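KERNACH OPENS A SORTING ROOM FOR EVERYTHING IN YOUR JUNK DRAWER

Jun 5, 2020 – Kernach, the household storage shop, will open a public sorting room next to its main store, on the theory that most people already own enough boxes and have simply never sat down with them.

The room has three long tables, good lamps and no shop displays. Visitors bring a drawer, a biscuit tin or a bag of whatever has been breeding behind the toaster. They tip out a bit at a time into a shallow tray, pick through it, and move what they want to keep into a box with a lid that latches. What they don't want to keep is their own affair, though there is a bin by the door and it is a large one.

The idea grew out of a trial last November, when customers sorted 884 drawers over one month. Kernach had hoped for 200. The most common find was a key that fit nothing, followed by batteries of uncertain health.

"People kept asking us for a bigger organizer," said Rhys Waaka, who runs the sorting room. "We kept asking them what was going in it. That was usually the end of the sale, so you can see why head office was slow to warm to the plan."
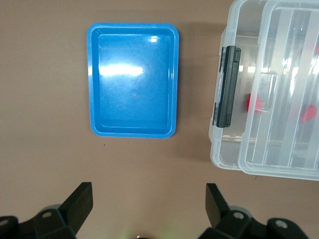

Tray first, box second, was the advice from Ondura, who sorted a late uncle's sewing table during the trial and said that doing it the other way around had cost her a whole evening and one good thimble.

A session lasts three hours and is free. Trays and clear boxes can be borrowed for use in the room, and boxes can be bought on the way out by anyone who still feels the need. Tables should be booked at the Kernach service desk. Paint, food and live ammunition are not accepted – the last rule was added after the trial.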